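1/ ok thread. quit my job in July to go back to school for surgical tech at 41 and ppl keep asking about money so here goes

2/ Program is 12 months. I saved up 3 months of rent first, should of been 6. Do more if you can

3/ Books almost $600 used. Scrubs, shoes, another 100. The shoes are worth it – do not cheap out on shoes

4/ I do weekend nights at the Grorotel front desk. Dead quiet after 1am, so thats my study time. Flashcards under the counter lol

5/ Commute is the killer. Wako to Kotach by bus, two transfers. Missed the second one twice already and walked in late to anatomy

6/ Hardest class so far? Not anatomy. Medical terms. So much Latin. I say them out loud in the shower

7/ Favorite unit by a mile is wound closure. Interrupted stitches = each one gets its own knot
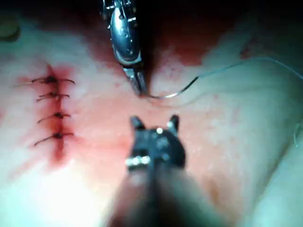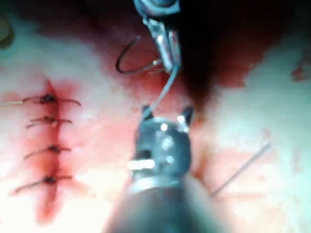

8/ Next up is clinical placement, hoping for Desura bc its one bus. Will post when I hear – ask me stuff in the meantime, slow replies on work nights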